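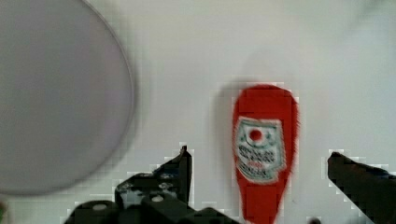 My refrigerator door holds 14 condiments, and I eat three of them. I know the number because in December I finally sat down and took everything out, which is the sort of thing you do when your mother-in-law has gone home and the evenings are long again.

The rule in this house used to be that ketchup lives in the fridge. I grew up with that rule. Then I married into a family where ketchup lives on the table, all day, all year, next to the salt, like a small red relative who doesn't pay rent. My husband's uncle, Roald Strömberg, has had a bottle standing on his table in Prallcombe for as long as I've known him, and he is in better health than I am.

So we compromised, meaning I lost. The ketchup is out. I have to admit that cold ketchup on hot fries was always a slightly sad business, and I had been defending it mostly out of loyalty.

What I wasn't ready for is how much a squeeze bottle runs a table once you let it stay there. Everything arranges itself to suit it. Plates go down at an angle so that somebody can reach. The good napkins moved to the sideboard. Last week I set out a proper dinner, with the cloth and the heavy glasses we got from Gernell when the shop was closing, and my son walked in, looked it over, and went to get the ketchup. It was a fish pie.

My friend Yamuna Bangera thinks I should decant. She has little lidded dishes for everything, and a spoon for each dish, and she is a calm person, so there may be something in it. I tried it for one weekend. By the end I had four sticky spoons, a dish of mustard with a skin on it, and a family asking where the real ketchup was. The dishes are now full of paper clips.

I have a few house rules left. You wipe the nozzle. You don't squeeze until it makes the noise and then look at me as if I made it. Nobody stores the bottle on its head against the fruit bowl, because it falls over at two in the morning and I'm the one who gets up to check for burglars. And if you finish it, you say so out loud, to an adult, before putting it back.

That last one has never once been obeyed. I paid $36 at the store yesterday for what was meant to be milk and bread, and I still came home without ketchup, having picked up the old bottle in the morning, felt the weight of a good half inch in the bottom, and believed in it.

As for the other 11 in the fridge door, I threw out four and put the rest back. One is a plum thing from our trip to Pasinitz. I don't like it, but the lid is very pretty.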